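Hrytsenko Presents Rirnine, a Bin Picking Kit for Small Workshops

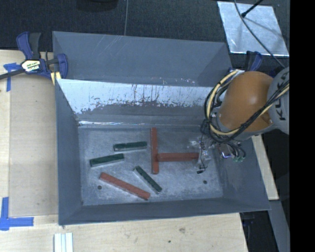 PLATTHORPE, April 2019 - Hrytsenko, a maker of gripping tools and software for industrial robots, announces today the start of sales of Rirnine, a kit for picking parts which lie in a bin without order. The kit is made for workshops that already have a robot arm and do not want to build a special feeder for every part. The customer can begin with very simple equipment. A bin with sloped walls, fixed to a wooden table with bar clamps, and a few green and reddish-brown blocks are enough for the first trials. The blocks may lie at different angles or touch each other, and the operator does not need to arrange them before the work starts.

Rirnine includes a gripper, a mounting plate, a set of cables and the Cluron software, version 8. Cluron receives the picture from a camera above or beside the bin, chooses a block and sends the position to the robot controller. The camera is not part of the kit and can be ordered separately.

In March the company finished a long test of the kit at its workshop in Platthorpe. During this test the system made 3028 picks with blocks of two colors. In 208 cases the first try was not successful and the arm had to try again. In 81 of these cases the second try also failed, and the operator had to move the block by hand. Most of such cases happened when a block was lying close to the wall of the bin. The company is now working on this point, and the improvement will be given to all customers as a free update of Cluron.

The kit can be ordered directly from Hrytsenko. Delivery takes eight weeks. The price depends on the model of the robot and is given on request. One day of training in Platthorpe is included for each customer, and training at the customer's own workshop is possible for an additional payment.

Contact for press and orders: Hrytsenko, Sales Office, Platthorpe.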